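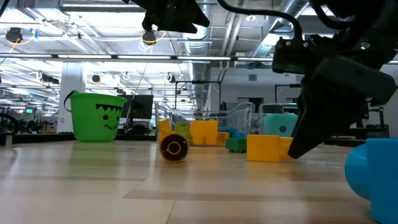 Octavian Bratu holds that a wooden floor should be judged by its joints before its surface, and most later writers on the **Skernholm floor** have followed him in this. The term describes a type of plank flooring associated with the harbour town of Skernholm, in which long boards are laid side by side over timber bearers and left with their joints open to view.

## Origins

The earliest known mention is in a parish account of 1502, which records a payment for boards "for the upper room, to be laid close". Older floors in the district were of beaten earth or flat stone. Boards became more common once sawn timber could be brought down the river Tudose, and by the end of the century they were usual in the upper rooms of merchants' houses. Ground floors changed more slowly, as damp rose easily through the clay on which the lower town stands.

## Construction

Boards were cut from slow-grown pine and stacked under cover for two winters before use. They were then laid across bearers set at right angles to the street wall. Early boards have plain square edges and were fixed with nails driven through the face. Later work uses a tongue along one edge and a groove along the other, so that the nails are hidden and draughts reduced.

Wood takes up moisture from the air and widens across the grain, while its length hardly changes. Skernholm joiners left a narrow gap at the walls to allow for this, covered by a skirting board. Floors laid in February, when heated rooms are dry, needed a wider gap than those laid in summer.

## Finishes

The oldest floors were scrubbed with sand and left bare. Oil and wax came into use afterwards, and varnish later still. Oil sinks into the wood and can be renewed in patches – a worn doorway, for instance, may be treated without touching the rest of the room. Varnish forms a hard film on top, and gives a stronger shine, but a damaged area is difficult to repair without a visible edge.

## Surviving examples

The Pranine survey listed 48 floors of the type in the old town. The best preserved is in Dastier House, where 3 rooms keep their first boards. Bratu dated the smallest of them by its nails and considered it the earliest, a view disputed on the grounds that old nails were often used again. The floor of the adjoining passage was relaid after a fire and is not included in the survey.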